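I said in June that I'd write up what I've been doing in the lab, and then I didn't, so this is going to be a bit of a pile. Sorry in advance to the two people who asked (hi Mom).

Most of my time this year has gone into the heat exchanger loop. It's a bench rig about as long as a couch, with a pump at one end, a chiller at the other, and far too much tubing in between. We push warm water one way and cold water the other way and see how much heat makes it across. That sounds simple, and on paper it is! In real life I spent the first month chasing leaks with a roll of paper towels.

The pump is an Elano, which was here long before me, and the data logging runs on Postier, a little program a former student wrote and left us with one page of notes. I've grown pretty fond of Postier. It crashes if you rename a channel while it's recording - ask me how I know - but otherwise it just sits there and writes numbers to a file all night. My longest run so far is 433 minutes, and I only babysat the first hour of it.

The thing I'm proudest of is the thermocouple calibration. When I started, the inlet and outlet readings didn't agree with each other even with the pump off and everything sitting at room temperature. I pulled all the probes, ran them in an ice bath and then in a hot bath, and made a correction curve for each one. It took 263 readings, all copied by hand into a spreadsheet because I hadn't figured out the export button yet. (There is an export button. It's under "Tools.") 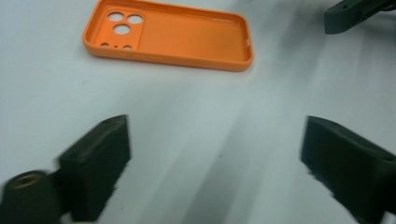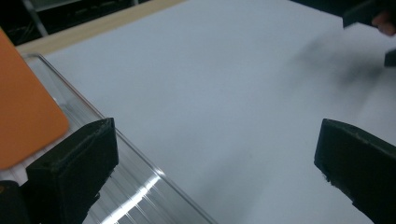 *An orange phone case on a white tabletop (first photo), and two black gripper fingers over a pale work surface (second).*

After calibration came the plates. We've been comparing two sets, the stock ones and a set from Mikuš with a deeper pattern stamped into them. The deeper ones move more heat, as you'd expect, but they also make the pump work harder, and past a certain flow rate I'm not convinced you come out ahead. I have 314 good data points on the stock plates and 310 on the Mikuš plates, and I'd like to even those out before I draw anything that looks like a final graph.

I also took the course project on compressor noise, which was a nice break from water. We built a foam-lined box, put a small compressor inside, and measured it with the lid on and the lid off. Our first box rattled so much it was louder than the compressor. The second one had better hinges and we got a decent grade.

Next semester I'm moving over to the Erenby test stand, where the plan is to run the same kind of measurements on a bigger exchanger with glycol in the loop. I've been reading up on glycol mixtures in the evenings and my notes are a mess. If anyone has a table of viscosities that goes down below freezing and doesn't look like it was photocopied nine times, please send it my way. I still have to drain the old loop before I can move, and the drain valve is, of course, behind the chiller.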